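Zerum Tells Office Tenants to Spray Less, Wipe More, and Stop Believing the Label

BAINBRIDGE, August 25, 2021
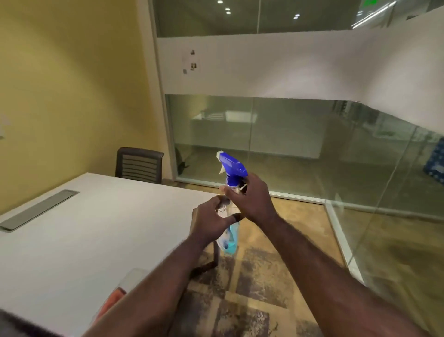 Zerum, which cleans shared offices and small meeting rooms, today released the results of its June review of table cleaning in rented workspace. The company went in doubting most of what cleaning suppliers promise and came out with most of those doubts in place.

The review covered 2,915 table cleanings in buildings managed by Skaltent. Of those, 2,673 were done with an ordinary spray cleaner and a cloth. The rest used whatever "advanced surface system" the building had been sold that year. When supervisors checked the tables afterward, they could not reliably tell which was which.

"We have sat through the sales talks," the company said in a statement. "Every bottle is a breakthrough. Then you wipe a white table with it and you have a white table, same as last year."

Zerum has three complaints about how meeting rooms get cleaned now. The first is too much liquid. A small table does not need a dozen squirts, and the extra ends up in the cable tray or on the carpet, where it does no good. The second is the cloth. Tenants ask what is in the bottle and hardly ever ask when the cloth was last washed. A dirty cloth with an expensive cleaner behind it moves the dirt from one end of the table to the other. The third is the rush. Many labels ask for the surface to stay damp for a set time, and a cleaner with four rooms to finish before the next booking will often wipe right away. The company includes its own crews in that.

Starting with the new contract term, Zerum crews will follow a shorter routine called Grirken:

Clear the table before spraying.
Spray lightly and keep the nozzle pointed away from sockets, cable trays and screens.
Leave the cleaner on for as long as the label says.
Wipe from the far side toward you, turning the cloth when a side looks gray.
Do the chair arms last, with a fresh cloth.

The company is aware that giving five lines of common sense a name is the sort of thing it likes to complain about. The name is there so it can be written on a work order.

Zerum makes no health claims for Grirken. It does not say the routine will cut sick days, lift morale or bring anyone back to the office, and it suggests tenants be careful with any contractor who says so. It does expect to use less cleaner. In a trial at one Skaltent building, crews got through 91 bottles in a period when they would normally use around 100. That is a small saving from one building, and the company would like to see it happen again before making much of it.

Prices will stay the same under current contracts. Tenants who prefer their present product can keep it, provided it comes with a readable label and clear directions. Unmarked bottles will be taken out of the rooms.

The full review is available on request from the Zerum office in Bainbridge. It is short and has no charts.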